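Workshop notebook, 14/12/2023
Written up at the kitchen table at home, tea going cold, so forgive the rambling.

We went over to see Maj-Britt Holmgren's group today, the long-promised visit (it was meant to be November, but then half of us had colds). Hjørdis drove, Vinh Từ and I sat in the back with the bags, and we got there a bit late because I'd sworn blind I knew the turning after the old Plondon works. The big 1910 lettering on the gable is still there, and we drove past it twice.

Maj-Britt met us downstairs and took us straight up to the flat where they do their recording. I'd been expecting a mock-up with nothing in the cupboards, and it's a proper lived-in kitchen, pink doors all the way round, a wok on the stove, oil bottles on the floor. Vinh liked it at once. He has been saying for ages that our bench at Grunar is far too tidy and that anything we teach on it falls over the moment it meets a tablecloth.

The task they'd picked for us was chopsticks into the mesh cup, with the hand-held grippers. It sounds like nothing at all! Ottar Lundgren did the first turn and talked us through it as he went, and he made it look very easy, which was a bit unkind of him.

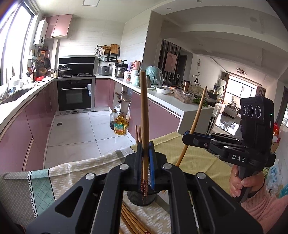
Then we all had a go. My first few were dreadful. I kept squeezing as if I were holding the thing in my own fingers, and with a round stick that is asking for trouble, it simply rolls. Ottar's advice was to close slowly, wait a breath, and only then lift. After that I managed rather better, though I still came in too low over the rim. Hjørdis turned out to have a lovely steady hand and was rather smug about it all the way home.

Things I want to remember from the talk while we worked:

Pick up nearer the thick end if you can. The thin end swings about less than you'd think, and you can see where it's going.

They throw away very little. If a stick is dropped, you pick it up again and carry on, and the whole thing is kept with a note. We have been binning ours. Randi Sundqvist looks after their notes and she showed me the sheet, one line per go, with a column just for "changed my mind". I'm stealing that column.

Nobody does more than 30 minutes at a stretch. Wrists, mostly. I had been wondering why mine ached after our long Flestach session, and now I feel a bit silly for not asking sooner.

Pads: they swap them far more often than we do. Ask Vlček what they'd charge for a box of 14, and whether they'd post them before Christmas.
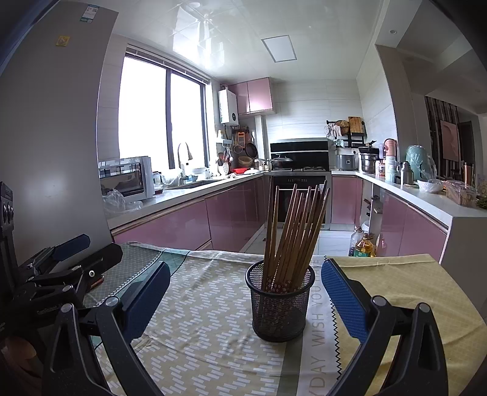

We had a long chat over coffee about whether to put the sticks in one by one or take a little bundle. Maj-Britt is firmly for one by one until people are comfortable. Vinh thinks the bundle is the more natural thing to do in a real kitchen, and I lean his way, but I can see it would make a mess of our early sessions. We agreed to try both and compare in the new year. Hjørdis has offered to write to Randi about swapping note sheets, so that we're at least using the same words for the same mistakes.

Lovely people, and very generous with their time. Maj-Britt sent us off with a bag of saffron buns, of which two survived the drive.

To do: thank-you card (me). Ring Vlček (Vinh). Find a tablecloth for the bench, preferably an ugly one with plenty of creases. Return Ottar's pen, which I've just found in my coat pocket.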